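Breakfast table returns to Hilcombe hall

The weekly breakfast table at Hilcombe village hall will start again in December after a break for work on the kitchen floor.

Doors open at 8.30am and food is served until the rolls run out. A roll with butter and jam and a mug of tea or coffee costs £2, the same as last year. Children under five eat free.

The rolls will come from Goodall, the bakery on Viltlow Road, which took over the order in the autumn. They are a glazed white roll, baked the same morning and delivered in trays. A seeded version may be added in the new year if enough people ask for it.

Pavithra Varma, who runs the table, said the hall had also replaced its crockery. The old white set had been in use for 14 years and much of it was chipped.

"We were down to odd saucers by the end," she said. "People kept asking for a proper plate, so now they can have one."

The new pieces are in soft colours, among them a lavender plate with a wide rim and a pale mint-green mug.
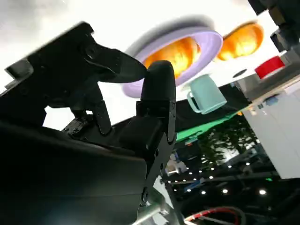

Help needed with setting up

Two more people are wanted to lay the tables and wash up afterwards. Each shift lasts three hours, and anyone who takes one gets breakfast free. No experience is needed, but helpers must be over 16.

Ditte Snorradóttir is drawing up the rota and can be found at the hall on weekday evenings between 6pm and 7pm. Names can also be left at the Bemell post office, where there is a sheet on the counter.

Parking behind the hall is limited while the builders' skip is still there. Drivers are asked to use the lay-by opposite the church and to keep the gate to the playing field clear.

Anyone with a food allergy should speak to the kitchen before ordering. Gluten-free bread can be provided if it is requested the day before.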